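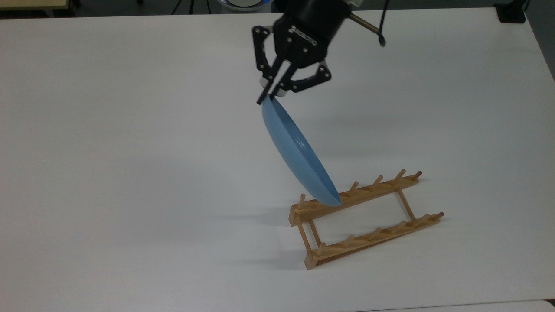

*Light blue plate over a white tabletop, with a wooden dish rack*

The **Lindholm Town Board** is the governing body of the town of Lindholm. It has five members, all elected at large, and is responsible for the town budget, local ordinances, roads, water service and the appointment of a town administrator. The board meets twice a month in the lower hall of the Cultden Street municipal building. Its meetings are open to the public.

## Composition

Members serve four-year terms. Two seats are filled at one election and three at the next, so the whole board is never replaced at once. There are no wards, although the charter requires that at least one member live north of the Ita River. If no candidate from the north side wins enough votes to be seated in the ordinary way, the highest-placed north-side candidate takes the last open seat.

The chair is chosen by the members at the first meeting after each election. The chair sets the agenda with the administrator, runs the meetings and signs ordinances, but has one vote like any other member and cannot veto a decision. A vice chair is chosen at the same meeting.

Candidates run without party labels. To appear on the ballot, a person must be a registered voter in Lindholm, must have lived in the town for one year and must file a petition with 25 valid signatures.

As of August 4, 2025, the members were:

| Seat | Member | Position |
|---|---|---|
| 1 | Ulla Sundqvist | Chair |
| 2 | Halvard Holmgren | Vice chair |
| 3 | Notburga Baumgartner | Member (north side) |
| 4 | Folke Eklund | Member |
| 5 | Vacant | |

Seat 5 became vacant when Leif Wikström resigned to take the post of town administrator. Under the charter the remaining members may appoint a replacement or leave the seat open until the next election. A motion to appoint failed on a 2–2 vote, and a second motion was tabled.

## Powers and duties

The board adopts the annual budget in April, after two public hearings. It sets the property tax rate and the fees for water, trash pickup and building permits. Borrowing above a limit set in the charter must go to the voters.

Ordinances need two readings at separate meetings. An emergency ordinance can pass on one reading if four members vote for it, and it expires after six months unless it is adopted again in the normal way. Emergency ordinances have mostly been used for road closures and limits on outdoor watering.

The board does not run the schools. These belong to the Sedia Valley School District, which has its own elected board and its own tax. The two bodies share the cost of the crossing guards on Cultden Street and of snow removal at the district's bus lot.

## Meetings

Regular meetings begin with roll call and approval of the minutes, followed by a public comment period. Speakers sign up at the door and have three minutes each. Comments may be on any town matter, whether or not it is on the agenda. Members generally do not answer during the comment period, but the chair may refer a question to the administrator for a written reply, and these replies are attached to the minutes of the following meeting.

Agendas are posted on the town website and on the board outside the municipal building. Items added after posting can be discussed but not voted on, except in an emergency.
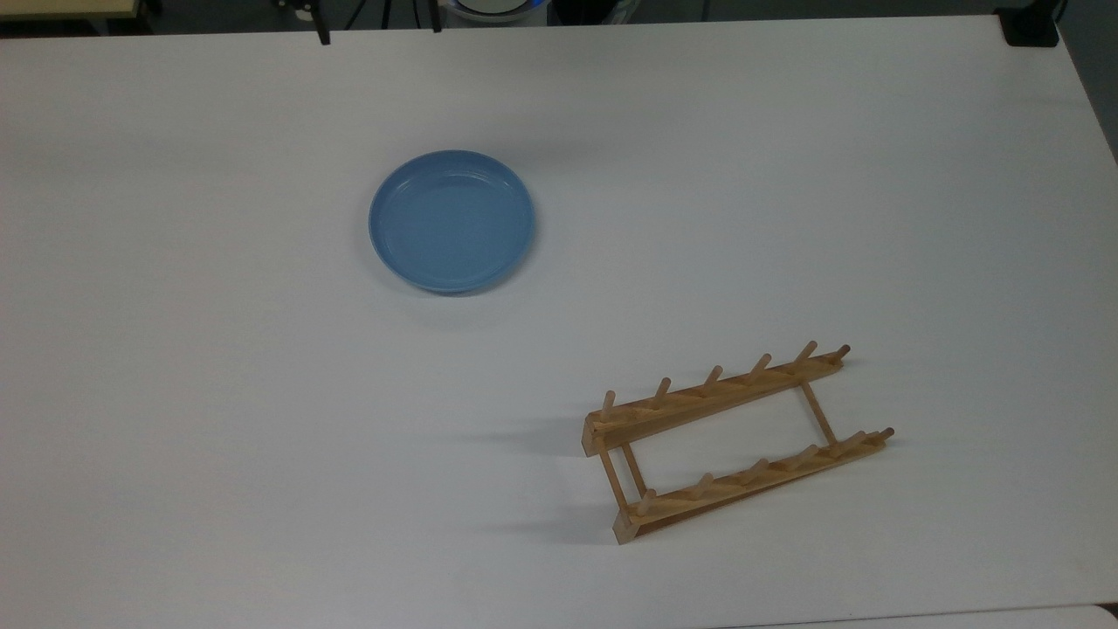

Residents can also take part by phone. The line was set up during a period of remote meetings and was kept when the hall reopened. Callers are heard after the speakers in the room. The minutes record the two groups separately, and written comments received before noon on the day of the meeting are listed by name but not read aloud.

## Zoning appeals

Until the last charter revision, appeals from zoning decisions went to a separate panel. They are now heard by the board itself, sitting in a special session. Owners of property within 300 feet of the site must be notified by mail, and the hearing cannot be held until 20 days after the notices go out. An appeal succeeds only if three members vote to overturn the decision, regardless of how many are present. With one seat empty, this has made tie votes more common – a tie leaves the original decision in place.

## History

Lindholm was first governed by an open town meeting, in which any voter could speak and vote. Attendance fell as the town grew to the north, and residents across the river complained that the old wooden bridge was often closed in spring, when the meeting was held. A charter replacing the meeting with an elected board of three was approved by a margin of 469 votes.

The board was enlarged to five after the town took over the private water company that had served the area around the Sedia Road mills. The north-side residency rule dates from the same change. It was added at the request of property owners there, who were to pay a larger share of the cost of new mains.

The position of town administrator came later. Before it was created, each member oversaw one or more departments directly, and department heads reported to that member between meetings. The arrangement was dropped following a dispute over the road budget, in which two members had approved separate contracts for the same stretch of Ita Road.

## Records

Minutes are kept by the town clerk and are available at the clerk's window during office hours. Bound volumes from the open town meeting period are held at the Lindholm Public Library. Several are missing pages, and one volume has been lost. Audio recordings of regular meetings are kept for two years. Special sessions are also recorded, except for those parts closed to the public for personnel or legal matters.

## See also

- Sedia Valley School District
- Cultden Street municipal building
- Ita River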